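# Working Beside the Assembly Line: Tips for Kitchen Staff

Since June, the Morum kitchen at Clarkis has used automated sandwich assembly on the lunch service. The following guidance applies to all staff rostered to the prep bench.

**Setting up**

- Stand tomato and sliced meat upright in the side compartments, with the slices squared to one another.
- Keep cabbage and lettuce in the one clear container, each to its own side.
- Fill buns last - cut faces dry out quickly.

**Changes to duties**

Staff no longer build standard orders by hand. Prep, allergen checks and final inspection remain with people, and no position has been removed. Staff who previously worked the bench until 11 may now be asked to begin stock rotation at 9.

**Cleaning**

Wipe the tray between batches. Crumbs collect quickly around the bun position, and acrylic dividers should be washed with a soft cloth and mild detergent only.

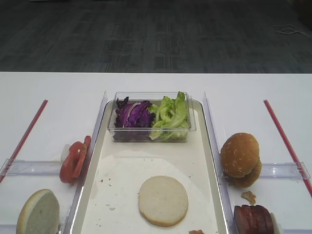

Abrasive pads will cloud the acrylic and must not be used. Report any cracked divider to the shift supervisor on extension 587 before service resumes.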